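Guides > Simulation > Nidano Tabletop Pack

4. Setting up the dresser-top workspace

This section covers loading the dresser-top room in Nidano and placing the arm so that it can reach the objects on top. It takes 18 minutes the first time, most of it spent waiting for the room files to unpack. You will need a working Kukamus licence and the Tetness object library, both installed as described in section 2.

4.1 Load the room

1. Start Nidano and choose Rooms, then Bedroom, then Dresser top.
2. Wait until the status bar shows Ready. Do not click in the view before this.
3. Open the Arm menu and select Franka, two-finger gripper.
4. Set the physics rate to 600 steps per second. Lower rates will run, but thin objects may sink into the surface.

Note: If the walls appear plain, this is the standard finish for the room. Wall textures are a separate download.

4.2 Place the objects

1. Open the Tetness library and tick the objects you want on the dresser.
2. Press Scatter. Nidano spreads them over the top and lets them settle.
3. If an object ends up on the floor, select it and press Return to surface.
4. Save the layout under a new name. The supplied layouts are read-only and your changes will be lost when you close the room.

Caution: Do not scatter objects while the arm is moving. The arm will not stop for a new object, and the run will be marked as failed.

4.3 Check the cameras

Two cameras are switched on by default: one carried by the arm and one fixed in the room. A second room camera can be added from the Views menu. Each extra camera slows the run, so remove any you do not intend to record.

1. Open Views and click each camera name in turn.
2. Check that the gripper is in view.
3. Press Lock when you are satisfied. Locked cameras keep their settings when the layout is reloaded.

4.4 Test a reach

1. Choose a target from the object list.
2. Press Step to move the arm in small increments, or Run to let it move freely.
3. Press Hold at any point to freeze the arm where it is.

Note: Run stops by itself after 1,000 steps. To change this, see Limits in section 6.
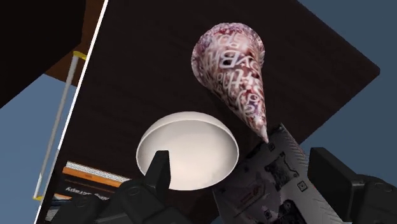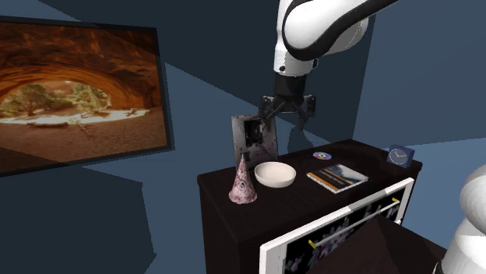
Dresser-top room with the Franka arm loaded.
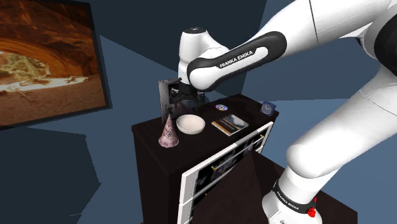

Can I use my own objects in place of the Tetness ones?

Most mesh files can be brought in through File, Import object. Set the weight and friction by hand before the first run, as these are left at zero on import and the object will slide.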